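Tirivville water main work moves to Varus Street in November

Residents and shop owners on the east side of Tirivville will see new lane closures starting in November, when crews begin replacing the water main under Varus Street. The city posted the schedule on its public works page this week, along with maps of the detours and the planned shutoff times.

The job covers the stretch from the rail crossing to the Seratine Bridge. The existing cast iron pipe has broken 14 times since the city began keeping digital repair records, more than any other line in the system. The most serious break closed the street for 4 days last winter and flooded the parking lot behind the post office. 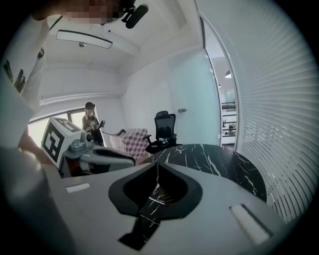

Under the plan, 136 homes and businesses will be moved to the new line. Each address will lose water once, for up to six hours, while its connection is switched over. Notices will be hung on doors at least two days before a shutoff. The city is asking people to keep some drinking water on hand and to run the cold tap for several minutes after service returns, starting with the lowest faucet in the building. Cloudy water is common right after a switch and should clear with running.

Work hours are set for 7 a.m. to 5 p.m. Only one block will be dug up at a time, and one lane is to stay open for local traffic except when the crew is working in the intersection at Mill Road. Through traffic will be sent north to Garden Avenue. Trucks will have to use the county road, as the turn onto Garden is too tight for them.

The contractor, Zaki Pipe and Paving, also replaced the main on the west side of town. That project finished behind schedule after crews ran into an old storm drain that did not appear on city maps. For Varus Street, the city had test holes dug over the summer, and the route of the new pipe was shifted toward the south curb in two places as a result.

Parking was the main complaint at a public meeting on the project. Several shop owners said the west side job left customers with nowhere to stop for weeks. The city has since agreed to open the lot at the former feed store for free parking while the work is under way, and the two-hour limit on Mill Road will not be enforced. Delivery drivers can ask the crew to let them through to a loading door, but they may have to wait for equipment to be moved. 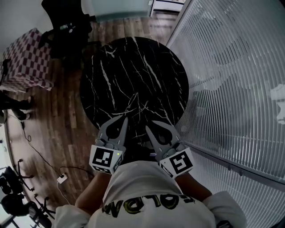 The bus stop in front of the library will be closed during the second phase. Riders should use the temporary stop on Garden Avenue, 500 feet north of the regular one. The library itself will stay open, with entry from the rear when the front sidewalk is blocked. Trash and recycling pickup days will not change, but carts on the closed block need to be at the nearest corner by 6:30 a.m.

Temporary paving will go down as each block is finished. The final layer of asphalt will wait until spring, so drivers should expect a rough surface and some raised manhole covers through the winter. Plow crews have been given the locations. Three street trees near the bridge will be taken out to make room for the pipe, and replacements will be planted after the final paving.

Questions about shutoffs and billing can be taken to the public works counter at city hall, which is open from 8 a.m. to 4:30 p.m. People who depend on water for medical equipment at home are asked to contact the office before work reaches their block so that a supply can be arranged.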